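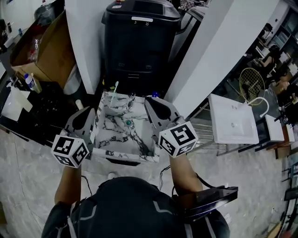

About Naltetti

Naltetti looks after the small washrooms and sink areas in offices, clinics and guest houses. We started in March with one building and now have 30 on our list. The work is basic: clear the counter, wipe down the basin, put everything back where people expect to find it.

We treat a sink as a whole. The drain cap comes out and gets washed. Toothbrushes and cups are lifted, the basin is wiped underneath, and they go back in the same spot. Pump dispensers are topped up from our own stock, which comes from Claken. Marble patterns and veining hide soap marks well, so those basins get a second wipe with a clean cloth.
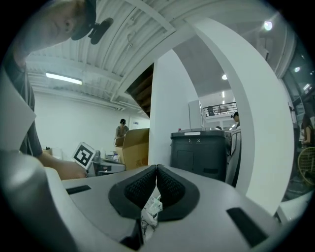 Page last changed: Thursday, July 30, 2020

Our workroom is one large space with a ribbed white ceiling and plain walls. Supplies are unpacked and sorted there before each round. Lidded bins go out by building, and labels face front.

Most customers book the Essien plan – one visit a week, 100 minutes. Larger sites use Kevisik, with visits every working day. Both include refills. Neither covers plumbing repairs, but we will report a slow drain or a loose tap to the building office.

Our office is in Unit 108, second door past the loading bay.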